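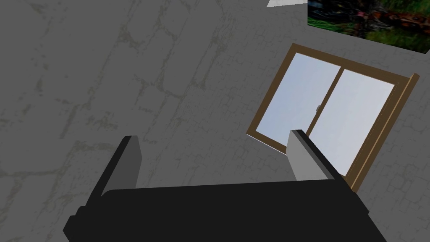

April, Monday, after lunch

Back on the gazetteer entries. Today was Mallau, which I had put down as an easy one and which took the whole morning.

The old entry says Mallau is a district of the municipality of Ellon, bordered to the north by Hella and to the east by Galli. No source given. The same sentence, word for word, is in three other places I checked, and none of those has a source either. I count that as one claim copied around until it looked solid.

Tullio's scan of the boundary sheet puts Galli to the south. He says the sheet is good. I'm less sure. The legend has been redrawn in a different hand, and the river is on the wrong side of the road in one corner. Still, it's the only thing we have that somebody clearly drew while looking at the ground, so for now I have Galli as "south or southeast" with a query mark. Ugly, but I can defend it.

Founding date. The entry gives 1638. I went looking for where that came from and got as far as a parish history that says the chapel was "restored" in that year. You can't restore something that isn't there, so either the settlement is older or the writer used the word loosely. Somebody later turned it into a founding. I have taken 1638 out of the first line and put it in the chapel note, where it belongs. Expect complaints.

Population. Two figures in the folder, 99 and 100, from what claim to be separate counts. I don't believe they're separate. My guess is that somebody rounded the first one up and somebody else filed it as new. Also, a district with 99 people in it is a hamlet, unless the count was households, and the column heading is missing from the copy. Left blank until we see the original page.

"Well known for its market." Known to whom? Deleted.

Spelling: Mallau in everything recent, Mallao on the boundary sheet. Kept the first as headword, second as variant. Annunziata wants to add a derivation from a word for "low pasture." It's a nice story and she may be right, but the only support is a footnote by a man who derives every name in the region from pasture. Not going in.

To do:
— ask the Ellon records office for the page with the column headings
— check Galli against Hella's own entry; they can't both be right about the shared border
— find out who redrew the legend (Tullio)
— stop using the old entry as a tie-breaker

Hella is next. It has four paragraphs and no footnotes. I looked at the first one and closed the file.

Comments (3)

Annunziata Pellegrini
For the record, I said the pasture thing was "worth a line," with a maybe in front of it. The footnote man is wrong a lot, but he did live there.

Tullio Rinaldi
The river isn't wrong, it moved. There's an older channel on the west side, and you can still walk it. I'll dig out the second sheet. Agree about the legend, no idea whose hand that is.

Annunziata Pellegrini
If the river moved, then the east border could have moved with it. Please don't change Galli again until we've seen the second sheet.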